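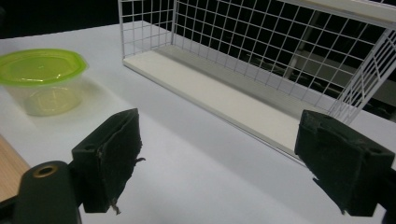 New gutters on the back of the house

15th March

Print this page | E-mail this page

The gutters at the back have been replaced. I wrote in October that they were leaking at the corner by the kitchen and that I meant to do something before winter. I didn't, and we had a wet winter with water running down the wall every time it rained. By January there was a green stripe on the bricks from the eaves to the drain and a damp patch in the back bedroom, low down by the skirting.

The old gutter was grey plastic, half-round, and had been up since before we bought the house. The plastic had gone brittle on the sunny side. I had resealed the corner twice with silicone, which held for a few months each time. The second time I leaned on the gutter slightly while getting the gun into the joint and a piece of the edge snapped off in my hand, so I stopped there and decided the whole run had to go.

I asked for two quotes. The first firm came out from Jernthorpe, looked up from the patio without getting a ladder off the van, and said I needed new fascias and soffits as well. They may well have been right about the soffits one day, but I had been up there and pushed a screwdriver into the fascia every couple of feet and it was sound apart from the very end. They never sent the quote in writing. The second was Saliba, who are in Claltley and did the flat roof for the people behind us. They quoted £1129 for the back run, the corner, the short return over the kitchen and both downpipes, with scaffolding. They also said, fairly, that the scaffold was a big part of it and that if I was happy working off a tower I could save a good deal by doing it myself.

So I did it myself. The materials came to £368, plus the tower hire for a long weekend. I used the Edance deep-flow gutter in black. Deep-flow is a sort of squarish U, deeper than the half-round, and it carries more water for the same width. Our back roof is fairly steep and takes the run-off from the dormer too, and I think the old gutter was always a bit small for it. In heavy rain the water used to shoot straight over the front.

Taking the old lot down was quick. I started at the end away from the downpipe and unclipped each length from its brackets, with a rope round it so it couldn't swing. It was heavier than I expected because of what was in it. There was moss, grit off the tiles, a tennis ball and a small sycamore with proper roots. Scoop it all out into a bucket before you unclip anything. I did this for the second length and not for the first.

With the gutter off I could see the fascia properly. The last bit by the neighbour's side had gone soft where the stop end had been dripping on it. I cut back to good timber, let in a new piece, primed it on all sides including the cut ends, and gave the whole board two coats while the tower was up. That used up most of a day including waiting for paint, and it is the part I would have been tempted to skip if the forecast had been worse.

Then the fall. A gutter has to slope towards the outlet, though not by much. The leaflet gave a fall of 1 in 500 at least, and I went a little steeper than that. I fixed the bracket at the high end first, then the outlet at the low end, and ran a string line tight between the two. It looked wrong from the tower, as if it was dead level, and the spirit level hardly showed it. I poured a watering can in at the top end once it was all up and the water went the right way.

The brackets are meant to go no more than 1000 mm apart. The old ones were a good bit wider than that in places, and the gutter had sagged between them, so there was always standing water in the dips even in dry weather. I put mine closer together than the maximum and added an extra one either side of the corner. Brackets are cheap and the tower was there anyway. I used stainless screws, as the old ones had rusted to nothing and two of them came out with my fingers. 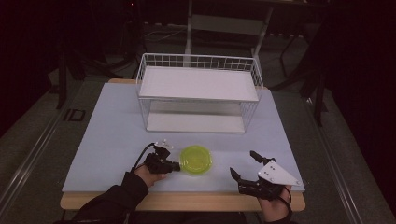 The joints took the most care. Each union has a rubber seal in it, and the gutter has to be pushed in as far as the line moulded on the inside and no further. It needs that gap because plastic grows in the heat, and a gutter jammed up tight in March will creak and push itself out of the clips in July. The stop ends are the same idea but simpler. They have a shallow lip all the way round, not much more than the raised rim on the yellow-green plate in front of the white wire rack, and the seal sits inside that. If there is any grit under the seal it will drip. I wiped every one with a damp cloth and put a smear of silicone grease on the rubber, and the gutter went in with a push. Before the grease I had been thumping it with the heel of my hand.

The corner piece was the one I worried about, that being where all the trouble had been. I fitted it dry first and marked the gutter lengths off it, then took it down again, cut them on the ground with a fine-toothed saw and cleaned up the ends with a file. Cutting up on the tower would have meant swarf in the seals. One length I cut short by the width of the saw line on the wrong side of the mark. It still reached, but only just, and I have my eye on that joint.

Downpipes were straightforward. The one by the kitchen needed an offset to get back from the fascia to the wall, and I made that up from two bends and a short bit of pipe. I drilled for the clips into the mortar and kept off the bricks. The old holes were no use, the new clips being a different pattern, so I filled them with mortar and they will be less obvious when it has weathered. The shoe at the bottom points into the gully properly now. The old one had been pointing nearly at the back step.

I also fitted a wire balloon in the top of each outlet to keep the moss out of the downpipes. Opinion seems to be divided on these. Some people say they just move the blockage to the top where it makes the gutter overflow. I would still sooner have it there where I can see it than halfway down a pipe behind the water butt.

We have had two lots of proper rain since. The corner is dry and the water stays in the gutter over the kitchen. The very end stop by the neighbour's side had a slow drip the first time. I went up, took it off, found a crumb of old paint on the seal, cleaned it and put it back, and it was fine the second time. The wall is still damp to the touch low down, but it has had years of it and I am leaving it alone over the summer before I decide whether the bedroom needs replastering. The paper is off and the window is open when we are in.

The green stripe came off with a stiff brush and plain water, or most of it did. I did not use the pressure washer because the pointing at that end is soft. The pointing is the next job, or at least the patch under the corner where the water has washed the face off the mortar. It is lime and I have never used lime, so I need to read up on it first, and it has to wait until the frosts are finished.

The front gutters are the same age as the ones I took down. They don't leak yet. I kept the good brackets and one sound length of the old grey stuff in the shed in case I need a piece to patch them with.

This site uses cookies to remember your settings and count visits. By continuing to browse you agree to this. Accept | Find out more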